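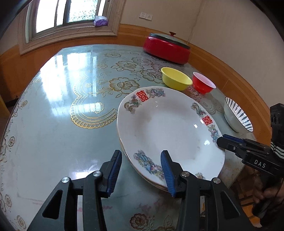 Why Does a Truck Have So Many Gears?

Home | Space | Animals | Machines | Ask Us

October
By Annapurna Kurian

Filed under: Things With Wheels

A car engine is a fussy animal. It likes to spin fast, and it sulks if you ask it to spin slowly. Wheels are different. Sometimes they need to crawl up a hill with a load of bricks, and sometimes they need to zip along the highway to Grandma's.

So engineers put a box between them and filled it with gears.

Start with your bike

If you have a bike with gears, you already own a small transmission. Pick the easy gear and your feet go around like mad while the bike creeps along. Climbing the big hill in Grukville feels almost possible. Pick the hard gear and each push sends you a long way, as long as you're not trying it on the big hill in Grukville.

A truck does the same thing, except its legs are pistons and it never complains about the hill.

Low gear: strong and slow

In low gear, a small gear turns a big one. The small gear has to go around several times before the big one goes around once. You lose speed, but you get a lot of turning force, which grown-ups call torque. They enjoy saying it. Let them.

High gear: fast and relaxed

Once the truck is moving, it doesn't need that much shove. It shifts up, and now the engine can spin more calmly while the wheels fly.

How many gears are enough?

Old family cars often got by with 3 or 4. A big truck hauling a trailer may have up to 19 if you count reverse, and the driver is expected to remember where they all are.

Try it

Find a bike and turn it upside down. Ask first. Turn the pedal once in the easiest gear and watch the back wheel. Then try the hardest gear. Keep your fingers away from the chain, which is not your friend.

Next Monday: Eino Pitkänen explains brakes.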